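News > Automation > Cell maintenance

Drenow resets training cell after base block swap

TANSIDE, November 27, 2023 – Drenow has put its small-arm training cell back into service after replacing the base block under the robot and rebuilding the simulated copy of the cell to match. The work took two shifts. The cell is used to train and test pick routines before they are loaded on the production arms in the Tanside plant.

The old block had worn at the mounting holes. Each time the arm made a fast reversal the foot shifted slightly on the block, and the error showed up at the fingertip, where it was up to 3 mm. Technicians had been correcting for it in software since spring. When the correction had to be changed again this month, the maintenance group asked for the arm to be pulled and the block replaced.

Sarahí Ochoa, who looks after the cell, said the mechanical part of the job was simple. The arm was parked, locked out and unbolted at the foot. The cable bundle was left connected at the controller end and laid over a stand. The old block came off, the bench under it was cleaned and checked with a straight edge, and the new block went down dry. Bolts were started by hand, brought up evenly in a cross pattern, then torqued in two passes. The arm went back on in the same way.

"The bolts are the quick part," Ochoa said. "Then you home every joint and find out which of your old numbers were covering for the block."

Homing was done one joint at a time, starting at the shoulder. The elbow offset had drifted and was reset. The wrist was within tolerance and was left alone. With the joints homed, the fingertip was driven to reference points on the bench and the readings were logged to the controller. The software correction was then deleted, and the points were run again from a cold start.

The second half of the job was the simulation. Drenow runs its cell models in Admasu, a scene and physics package, and sends motion programs to the arms through its own controller software, Talus. The new block is slightly taller than the one it replaced, so every saved pose in the model put the finger too low. Ochoa entered the measured block height, moved the base frame up by the same amount and re-ran the saved approaches, checking the fingertip against simple test shapes on the model tabletop.

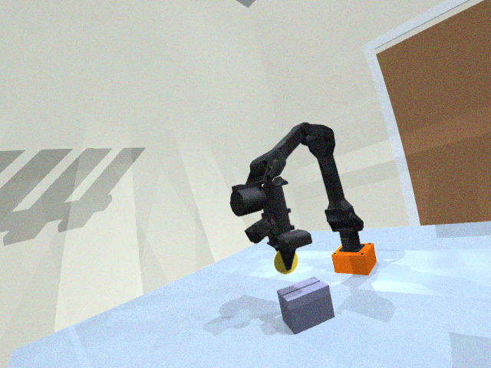 Render: Drenow / Admasu. The arm on its orange base block, with the finger over the yellow target and the purple-grey box nearby.

Contact settings were left until the geometry was settled. The group had earlier tried tuning friction and finger stiffness first, and had to repeat the work when the base frame moved. Under the revised procedure, the order is base height, joint zeros, tool offset, then contact. A change to any one of these means the later ones are checked again.

Lighting in the model is also varied from run to run, with different shadow directions and wall shades. The pick routines use camera input, and the earlier set had been trained under one fixed light. Those routines lost accuracy on the plant floor in the late afternoon, when sun comes in through the loading doors. The replacement set has not yet been tried at that hour.

Two faults came up during the restart. Talus rejected the first motion program because the stored tool offset carried an old revision number. The file was re-exported and loaded without further trouble. Later, the gripper motor reported a high current at the end of its travel. The cause was a cable tie fitted too close to the finger housing during reassembly. It was cut off and replaced farther up the forearm, and the current reading returned to its normal range.

The maintenance sheet for the cell has been changed to include a torque check on the base bolts after the first week of running, and again at each scheduled lubrication. Paint marks have been added across the bolt heads so that movement can be spotted without a wrench. The old block has been kept for measurement of the hole wear.

The same block design is fitted under the other bench arms at Tanside. Those will be inspected in December, during the regular shutdown. Replacement blocks have been ordered for the two arms with the longest running hours. Revised model files will be issued to the programming group once the inspection readings are in, and until then programs for those arms should be built against the existing base height.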